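Reading time: 3 minutes

Posted 4th November by Parviz Kiani

This site uses cookies to remember your preferences. By continuing to read, you accept their use.

Scoring the Handover: Notes on Two-Arm Work With Hinged Objects

The question addressed in this post is a narrow one. When two robot arms are required to handle a single object that can change shape, is it better to train one policy for both arms, or to train each arm separately and pass a small amount of information between them? A laptop computer was selected as the principal object. It is rigid in its two halves, it moves at the hinge, and it is familiar to any reader who wishes to judge the results by eye.
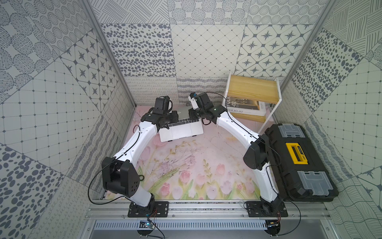 The separate approach, referred to in our records as Kordestani, gives each arm its own network. The only thing shared is a short message stating where each gripper is and how firmly it is closed. The joint approach, Gadier, receives all camera views at once and issues commands to both arms. Both were trained on the same demonstrations, which Tài Bùi and I recorded over 14 sessions. No demonstration was discarded for being slow, although those in which the operator lost hold of the object were set aside and used only for testing.

Scoring proved more difficult than training. An early version of the protocol recorded success or failure at the end of each attempt. This concealed a good deal. An arm that touched the lid early and waited was scored the same as an arm that arrived late and corrected itself. The present protocol divides each attempt into four stages — approach, first contact, shared hold and release — and each stage is marked on its own.

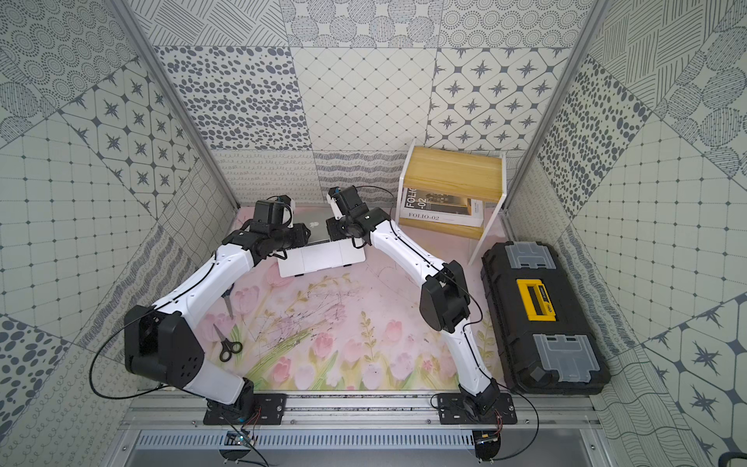
Under the revised scoring, the two methods were close in the approach stage. The difference appeared at first contact. With the separate approach, the second arm frequently paused until the message from the first had settled, and this delay lasted up to nine seconds. The joint approach did not show the same pause, but it was more easily disturbed when the object began in an unfamiliar position. It is my view that neither result should be read as settling the matter.

The wrist views deserve a separate remark. At close range a flat surface can fill most of what the camera receives, and very little is left from which to judge position. Tài Bùi proposed that the network be given the two preceding wrist views together with the current one. That change was applied to both methods, and the shared hold stage improved in each. 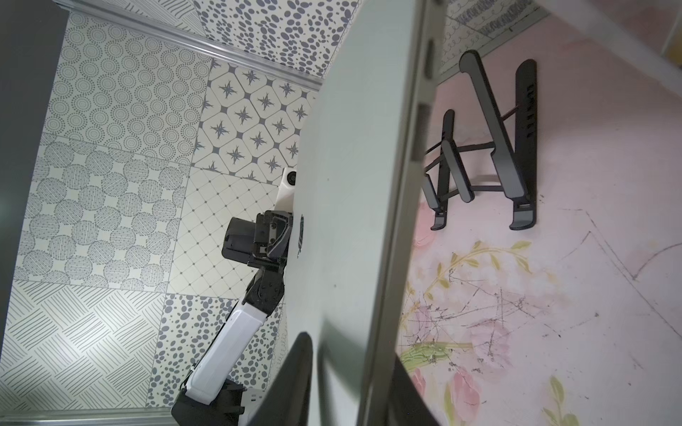 Wrist camera view, with the second arm at left and a folding laptop stand on the tabletop.

The trials were run with Wumix, our in-house control software, and the stage marks were entered in Skindano by two readers working independently. Where the readers disagreed, the attempt was reviewed again and both original marks were kept on record. Disagreement was most common at release, and the written definition of that stage is being revised.

Further work in November will concern objects with a looser hinge, beginning with a ring binder. The scoring sheet will be posted on this site once the definition of release has been agreed. Corrections to the present account may be sent through the contact page.

Subscribe to the newsletter to receive new posts by email. You may unsubscribe at any time.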